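Projects Reports Staff Search

Student Work > Applied Statistics > Sleep and Study Habits

Who Naps at Curnham?
Project report by Justinas Krūmiņa

We set out to learn whether students who nap in the afternoon get better grades. We sent our survey to 500 students and got 300 answers, one of which was a recipe.
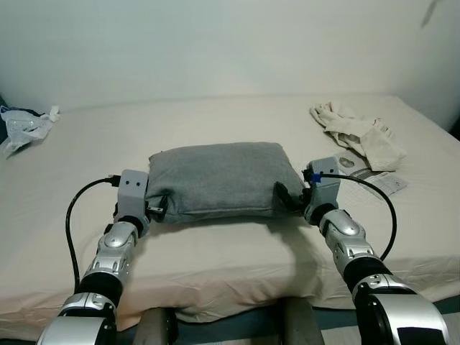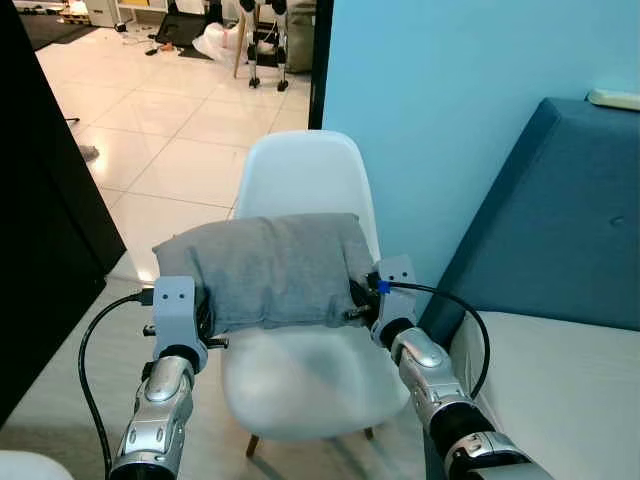
Figure 1. Gray fabric items, first on a bed, then over a white chair.

Of the people who answered, 75 said they nap on most days in term. Their grades were the same as everyone else's, to the great disappointment of the 75. Naps started most often at 2:30 p.m., when Stankevičius Hall has its longest lectures. We did not ask where the naps took place.

Our main weakness is that we let people define "nap." One student reported five hours. We kept him in the data, but he bends the chart on page 6. August answers were dropped, as they came from people on vacation.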